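How to Wash and Line-Dry Printed Cotton Without Fading It

5 min read

Printed cotton fades for three main reasons: hot water, rough washing and direct sun. You can control all three at home with an ordinary machine and a length of clothesline. The steps below work for tablecloths, sheets, pillowcases and light curtains.

Before the first wash

Check the care label first. If it says dry clean only, stop there and follow it. If the label is missing, test the print before you do anything else. Dampen a corner on the back, press a white cloth against it for a minute and look at the cloth. A faint tint means the fabric should be washed alone the first few times. A strong stain means it should be washed by hand in cold water and kept away from everything else.

Unfold the whole piece and look for spots. Food and coffee should be treated before they go in the machine. Dab a little liquid detergent on the mark, work it in with your fingers and leave it for ten minutes. Don't scrub the printed side with a brush. On many cheaper fabrics the color sits mostly on the surface, and a stiff brush will take it off along with the stain.

Washing

1. Turn pillowcases and duvet covers inside out. Fold flat pieces in half with the printed side in.

2. Fill the drum no more than two-thirds full. Sheets that are packed tight rub against each other and come out with pale lines along the creases.

3. Use cold water and a liquid detergent made for colors. Powder doesn't always dissolve in cold water and can leave gritty patches. Avoid anything with bleach or "whitening" on the bottle.

4. Choose the gentle cycle and a spin speed of 600 rpm or lower. The load will come out wetter, but the creases will be softer.

5. Take the load out as soon as the cycle ends. Damp prints left folded on each other can transfer color, dark onto light.

Skip the fabric softener if you can. It builds up on cotton and makes the print look dull after a while. Half a cup of white vinegar in the rinse compartment is a common substitute, but check your machine's manual, as some makers advise against it.

I wash most of my prints this way in August, when they dry in an afternoon. My neighbor Farzana Bhutto does hers all year and dries them in the hallway in winter. It takes about 13 hours with a window open a crack.

Drying

Shake each piece out hard before you hang it. Two people make this easier with a large sheet – hold two corners each, pull and snap. Hang it with the printed side in, folded over the line by a third, and smooth the edges down with your hands.

Shade is best. If your yard has none, hang the wash in the early morning and bring it in before noon.
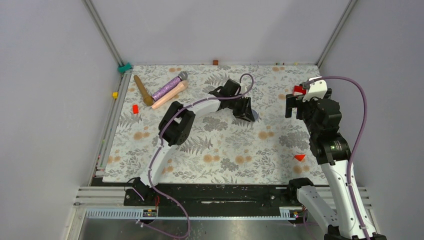
Can I use a tumble dryer for printed cotton?

Use it only on low heat, and take the fabric out while it is still slightly damp. Finish it on a rack or over a door.

Ironing and storing

Iron on the back, while the cotton is a little damp. Set the iron to medium and keep it moving. If the fabric has dried completely, spray it with water, roll it up for a few minutes and then start.

Store prints in a closet or drawer away from daylight. Refold them along different lines every couple of months – a crease that stays in one place will wear and lighten first. Let the fabric cool and dry fully after ironing before you put it away.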